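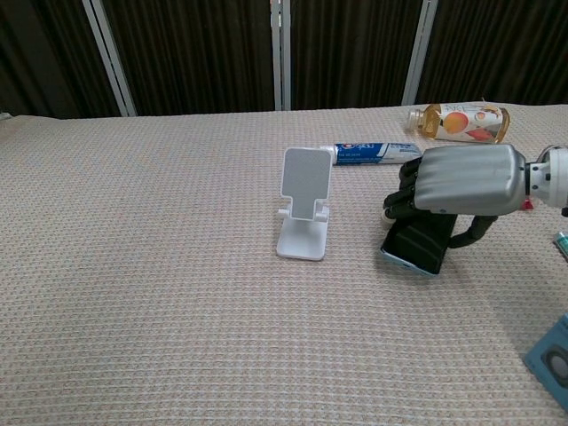

Phone in hand, stand waiting. Bakberg, December 4, 2024

Ten years on the benches at Bakberg, sorting what people send back, and my job title now has the word "operator" in it. Same hourly rate. Longer lanyard. A thread on how that's going.

For anyone new here: we do returns. You buy a thing, you go off the thing, the thing comes to us in a box with your old receipts and once a live snail. We work out what it is, stand it up, check it, put it back in its packaging or in the sad crate.

In July they told us the sorting benches would be "moving to Ader", which sounded like a seaside town. Lorena had started looking up the bus routes. Ader is the name of the system with the arms.

What I do all day now is lay the table. Phone here, stand there, a few other odds and ends round them so it has something to ignore. Then the arm has its go, and I write down how it went, and then I put everything somewhere slightly different. I have laid more tables this autumn than a hotel.

My best day is 87 resets. I was prouder of that than I want to be.

The word "reset" has got into the building. Yareli told her son to reset his bedroom. He asked where she'd like the items.

Things I was good at before: telling from the weight of a box whether the charger was missing. Speed. Tape.
Things I'm good at now: patience, forms, putting a tube of toothpaste down as if I hadn't thought about it.

That last one is harder than it sounds. Florencia trained us and she kept saying "more natural". I'd put the tube down. "More natural." I've been putting toothpaste down all my life and apparently I've been doing it with an agenda.
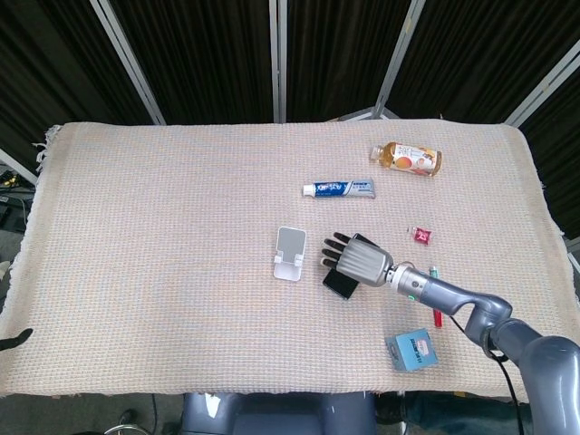
Putting a phone on a stand used to be a job I did without looking, usually while arguing with Leopoldo about the radio. Now it's got a whole form to itself. There's a box on it for where the fingers were before they touched the phone, so you find yourself studying four black fingers hovering over a handset and trying to decide if that's "above" or "above and a bit right". The lighter and the little red packet go down as "other". I felt for the lighter.

Leopoldo says the hand has better manners than most of the night shift. Leopoldo was on the night shift.

What's changed for people, since a few of you asked and I keep telling you about toothpaste. There were 24 of us on the benches. Now four are on Ader tables, most of the rest went over to the Rosura contract (shoes, so many shoes), and a handful took the money and left. No one was marched out. It was all done with a slideshow and decent biscuits.

I got a table because I put my hand up first. I put my hand up first because I thought they were asking who wanted tea.

The good bit: my wrists. I'd stopped noticing they hurt until they didn't. I can open a jar. I've been opening jars for neighbours.

The less good bit: it's quiet. You can't chat much when you're watching for the moment the grip changes, and the benches were basically a chat with parcels in it. I miss hearing about Tonantzin's sister's divorce in instalments. She's on shoes now and I've lost the plot completely. Last I knew, he wanted the caravan.

Also the less good bit: when I was slow, I was slow. When the arm is slow there's a meeting. I'm invited, I get a chair, and people say "what are you seeing on the floor?" and write down my answer. Ten years and I'd never once been asked what I was seeing on the floor. (Mostly tape.)

So we used it. Asked for the Ader tables and the shoe side to have the same break. It took three meetings and a man from Wuisan, who supply the rota software, saying it couldn't be done — and then a different man from Wuisan doing it.

We also asked what happens to us once the tables don't need laying. The answer was that this was a really good question. It's been minuted as one. Florencia at least had the grace to say she didn't know either, and that her contract's shorter than mine.

Update from this morning's shared break: he got the caravan. She kept the awning.

Right, back on in ten minutes. Toothpaste to put down naturally.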